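Progress report to the Wynne Fund
Kunodance: evening dance classes for adults in Ludmont
2025-07-30

The grant agreement asks for a report at the halfway point, and by our reckoning we passed the halfway point while looking for a venue. The search is over. We now have the upstairs hall on Drason Street, with a sprung floor and a piano we have been asked not to touch.

Enrollment stands at 95, against a target of 111. The beginners' class filled first and has a waiting list. The advanced class has plenty of room, and most of the people in it have asked to move down to beginners.
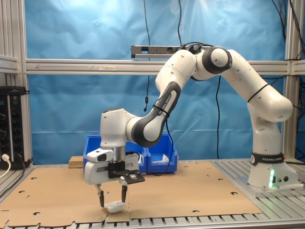
Could the waltz please be taught at a speed meant for people with knees, one member wrote on the feedback form. We have slowed the music for the first half of each class. Complaints about knees have dropped, and complaints about the music have taken their place.

Spending is under budget, mainly on account of the live band. The application allowed $3000 for live music at the year-end social. The band we had in mind has split into two smaller bands, each of which quotes the full price. We are in talks with both, separately, and would like to carry the money forward until one of them gives way.

Shoes went the other way. We set aside $800 for a loan collection and spent all of it by the second month. Sizes at both ends of the range are well covered. The middle, where most feet are, will need a further order. 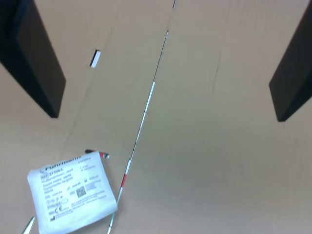
Members have also told us that the tango evenings end too early for anyone who works late, and that they end too late for anyone who has to catch the last bus. Starting in September we will try one of each.

The daytime session for retirees has not begun. The hall is free in the mornings, but our teacher is not, and the two substitutes we tried both wanted to teach salsa.

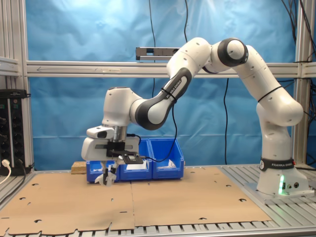 We have asked the community college whether a final-year dance student could take the session on, and expect an answer before the fall term. If that falls through, we will ask the Fund to let us move those hours to a second beginners' class, where at least we know who is coming.

The attendance sheets and receipts are attached. One taxi receipt is missing and we have stopped looking for it.

Kunodance, Ludmont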